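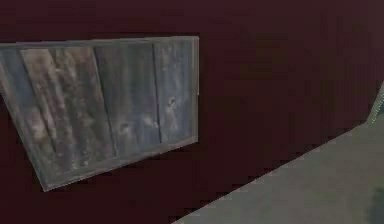
Unit 4: Hanging, Placing and Lighting Objects in Small Exhibition Rooms

Course handout, Collections Care and Display. Prepared by Ingeborg Zürcher. Read before the June workshop.

1. Scope

This unit covers rooms with one entrance and no climate plant. The larger galleries are dealt with in Unit 6. Students who have not finished the condition report exercise from Unit 3 should do that first, as the forms are used again in section 5.

2. Wall color and reflectance

Wall color affects two things: how much light returns into the room, and how bright an object appears against its background. A dark wall absorbs most of the light that strikes it. The visitor's eye then adapts to a lower level, and a modest spotlight looks strong.

Deep reds and browns have been used behind framed works for a long time. They hide small shadows at the edge of a frame, and a pale frame stands out against them sharply. The cost is that scuffs, filler and uneven paint show under raking light. Two thin coats rolled in the same direction give a more even result than one heavy coat. Leave new paint to cure before hanging anything on it. Fresh paint gives off vapors that attack silver, lead and some pigments.

Zerrin Ekinci's notes on the Pakzad house recommend painting a sample board and viewing it under the final lamps. Daylight samples are misleading for dark colors.

3. Light levels

Illuminance is measured at the surface of the object, with the meter facing the same way as the object. Do not measure at the lamp or at eye level in the middle of the room.

For oil paintings and most finished wood, the working limit in this course is 200 lux. Works on paper and dyed textiles are set lower and are covered in the supplementary sheet. Bare metal and stone are not damaged by visible light, but heat from a close lamp can soften a wax coating, so distance still matters.

Color temperature for the workshop rooms is 3,000 K. Mixing lamps of different color temperature on one wall is a common fault and is marked down in the assessment.

Damage from light is cumulative. Halving the level and doubling the hours gives the same total exposure. When a room is closed, the lamps should be off.

4. Objects on tables and plinths

A table display brings the object closer to the visitor than a wall or case does. The viewing angle is usually from above, and this changes what is seen of a figure — the head and shoulders dominate, and the legs are foreshortened. A pedestal corrects part of this.

Glossy dark tabletops produce reflections of the lamps. Move the lamp before changing the table. A beam from the visitor's side, steep enough that its reflection falls short of the eye, removes most of the problem. 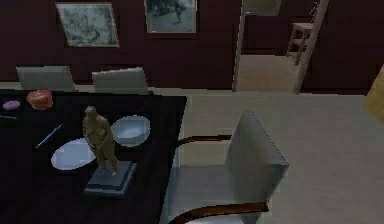 4.1 Stability

Check the object on its base first, and then the base on the table. The center of gravity must stay inside the footprint of the base when the whole is tilted 15 degrees. A stepped base with a broad foot does better in this test than a straight column of the same height. Where an object fails, use microcrystalline wax at the corners or a fixed pin.

Keep small objects away from table corners, where bags and sleeves catch. Octavio Cusi's incident log for the Numberg rooms lists 79 contacts between visitors and open displays. Most were at corners and along the side nearest the door.

4.2 Bronze and bronze-colored surfaces

Do not assume the material from the color. Painted plaster, resin and spelter are all finished to look like bronze. Weight, a look at the underside and the sound of a light tap will separate most cases. Record the material as "unconfirmed" until it has been checked. Wear nitrile gloves in all cases.

5. Exercise

Work in pairs. Take one wall and one table in the Kemell building. Record the illuminance at three points on each, note any reflections from standing and seated height, and complete a condition form for one object. Eckhard Nolte has the meters and will sign them out from 9 a.m.

Forms go to Tudor Nedelcu by the end of the workshop.

Last updated: June
4 shares | 2 comments

Related items
Unit 3: Condition Reports
Unit 5: Labels and Reading Distance
Supplementary sheet: Paper and Textiles
Site notes: the Unano store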